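Writing and Performing Stand-Up
Handout 4: Building a Tight Five
Instructor: Yanti Mangundap
Guest for the second half: Zulkifli Subramaniam

Before we start

Last session you all brought in a page of raw premises, and what a page it was! I read every one on the train home and laughed loudly enough to lose my seat neighbor. So now we get to do the part I love best, turning a heap of funny thoughts into five minutes you can carry onto a stage.

A "tight five" is a five-minute set with the slack taken out. It's what an open mic booker wants to see, it's what you send when someone asks for a clip, and it's the thing you'll still be polishing long after you have an hour of other material. Keep your premise page beside you as you read.

Premise, setup, punch, tag

Quick refresher on the terms, as I use them in this course (other teachers slice it differently and that's fine).

Premise: what you think or feel about a subject. "My mother and the self-checkout" is a subject. "My mother treats the self-checkout like a nephew who needs encouragement" is a premise, and you can already hear the act-out coming.

Setup: the fewest words the audience needs in order to be surprised.

Punch: the surprise. Put the word that reveals it as near to the end of the sentence as English will let you.

Tag: an extra punch that needs no new setup. Tags are the cheapest laughs in comedy and beginners leave piles of them on the floor. If a joke gets a laugh, stay there! Ask what happened next, what the other person said, what you wish you'd said.

Most of you are writing setups that run far too long. Read yours out loud and cross out every fact that the punch doesn't use. The name of the street, the year, the weather, the cousin who was also there. If the joke still works, those words were only delaying it.

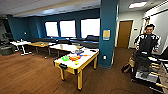
Then read it again and look for the spot where you explain the joke after telling it. We all do it. You get nervous, the laugh is half a second late, and out comes "because, you know, she's old." Cut it, and learn to stand in the half second.

How much do you need?

Less than you think, and this surprises everybody. A comfortable speaking pace, with room for laughs, leaves you far fewer words than a five-minute speech would. When I typed up my own first paid set, tags and all, it came to 3625 characters. That's hardly more than a page! I had walked in with a notebook full of stuff and used almost none of it.

Put your set together in this order:

1. Opener. Short, and about something the room can see or hear in the first ten seconds: your voice, your height, your jacket, your accent. Get a laugh early so they can relax about you.

2. Second-best bit. It should sound like the same person who did the opener. If you open dry and slow, don't burst into a musical impression straight away.

3. The middle. This is where newer or stranger material goes. Two short bits are easier to handle than one long one, and if the first dies you've got another door to walk through. 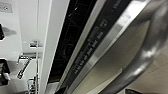 4. Closer. Your strongest bit, ending on its biggest punch. When the laugh comes, say thank you and leave. Please don't add "so, yeah."

5. Callback, if you have one. It belongs inside the closer, and it only works if the first mention got a real laugh. A callback to a joke that missed is a reminder.

Case study: the Ballov set

We listened to this one in class, so here are the notes for anyone who was absent. The comic goes by Ballov on stage and the recording is from the Saturday late show at the Majimbun, which is a long low room with a noisy bar at the back. Hard room, wonderful set.

Listen for the opener. There are three laughs before the first full story starts, and all of them come from the same idea (having a stage name that sounds like a cleaning product). That's tagging at its finest.

Listen for the glass breaking. You can hear the crowd's attention swing away, and Ballov simply waits, says "I'll get that," and goes on. No big ad-lib. The laugh is huge because the timing is so calm.

Listen for the town of Vurnetdale. It's first mentioned as a throwaway, the place where the bus broke down. It comes back in the last line, and by then we've forgotten it. I've heard this recording nearly 3 dozen times and I still grin when it comes around.

One thing to argue about: the middle bit on dating apps. I think it's a minute too long. Zulkifli thinks it's the best part of the set and will happily tell you why.

Memorizing without sounding memorized

Learn the order before you learn the words. Give each bit a one-word title and write the titles on a card: BUS, MOTHER, DENTIST, SOUP. Say the set from the card while you're doing something dull with your hands. Folding clothes is perfect.

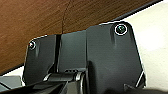 Between bits: keep your hands free.

Once the order is solid, lock down the exact wording of your punches and let the setups stay a bit loose. They'll sound like talk, and you'll find new phrasing on stage that beats what you wrote. Record every run on your phone. Listening back is awful the first few times and then it becomes the most useful ten minutes of your week.

Don't practice in front of a mirror. You'll start performing to your own eyebrows.

For next time

Bring a typed draft of your five, plus the title card. Mark each expected laugh with a slash. If you see a stretch of more than four lines without a slash, write a tag or cut the stretch.

Go to one open mic and watch the whole thing, including the acts after the break. Write down one joke that worked and where exactly the surprise landed.

Read the Florlow packet, pages on crowd work only. We'll do the rest in June.

Zulkifli will run the mic drills again, so wear shoes you can stand in. Drafts go in the tray by the door before we start.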